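15 Nov 2021

Up before light to meet the tile lorry from Kestberg. I ordered 216 slate tiles for the hall in March, and have since had time to go off the colour, come round to it and go off it again. Prisen Grey, says the box. In the hall it is green.

Spent 90 minutes laying them out dry from the front door, then found the far wall leans by 20 mm. The house has had it in for me since we bought it.

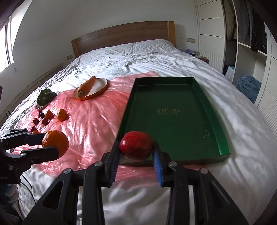 Strawberry and orange, bedroom.

Rang Drelledine about the sealer. Two coats, they said, or three, depending on the slate, and they couldn't say which mine was. Kneepads still in the post. Ate toast standing on tile 47, which has a chip in it and will be going under the coat stand.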